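Shared workspace rules (two-arm cells)

Category: Robot safety and practice | Simulation | Articles needing more sources

Shared workspace rules are the written rules which say how two robot arms may use the same space above one table. They are used in small assembly cells, in teaching laboratories and in simulated cells, where a program is tested before it goes to real machines. The rules are usually a part of the cell's general handbook, but some workshops keep them as a separate sheet near the controls.

Background

When one arm works alone, its program must respect the table, the walls and the objects on the table. With a second arm there is one more obstacle, and this obstacle moves. The early handbooks solved the problem by dividing the table with a line, and each arm had to stay on its own side. This is safe and easy to check, but it does not allow one arm to hand an object to the other, or both arms to hold the same cloth.

For this reason most later rules use zones. A zone is a part of the space, including its height, and it has a name and a list of arms that may enter. The Nivthorpe handbook, which is often copied by smaller workshops, has 17 rules. Six of them are only about the zone that both arms can reach.

The shared zone

The usual rule is that the shared zone has one owner at a time. An arm asks for the zone, receives it, does its work and gives it back. The second arm waits at a hold position outside. If the task needs both arms inside together, the program must say so before the motion begins, and both arms must move at the reduced speed.

Nivthorpe sets the smallest distance between two wrists at 100 mm during normal motion. For a planned handover the distance may be smaller, but then the paths must be checked together and not one after the other. Two paths which are each free of collision can still meet if one arm starts a little late.
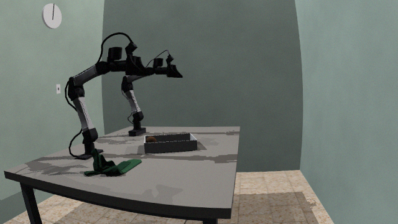
Cables need their own rule. Many collision models include only the hard links of the arm, and a cable that makes a loop outside the wrist is not in the model. Ljungberg's practice notes ask the programmer to add a simple closed shape around every outside cable, with enough room for the loop to swing. The same notes advise against turning the last joint many times in the same direction, as this pulls the cable tight.

Objects on the table

Trays, cloths and loose parts are treated in two groups. A tray with walls is a fixed obstacle, and its rim must be in the model also when the tray is empty. Soft things such as cloth are more difficult, for their shape changes each time they are touched. The common practice is to give a cloth a low box which covers its highest fold, and to keep it away from the mounting base of either arm before the task starts.

Testing in simulation

A shared task is normally run 10 times in simulation without a stop before it is allowed on real arms. The start positions of the objects should be changed a little between the runs. Palix, a planning tool used in teaching, writes a report after each run with the smallest distance that was reached and the moment when it happened. Takex cells use a similar report but keep only the worst result.

It is recommended to read the report even when all the runs are good. A run without contact may still break the distance rule.

Criticism

Some users find the one-owner rule too slow for short tasks. Others say that the zone should be smaller and should follow the object, so that the waiting arm can stay closer. The Ljungberg notes permit such a moving zone, while Nivthorpe does not.

See also: Hold position; Handover (robotics); Reduced speed mode

14 shares | 3 comments

We use cookies to remember your reading settings. Accept | Manage choices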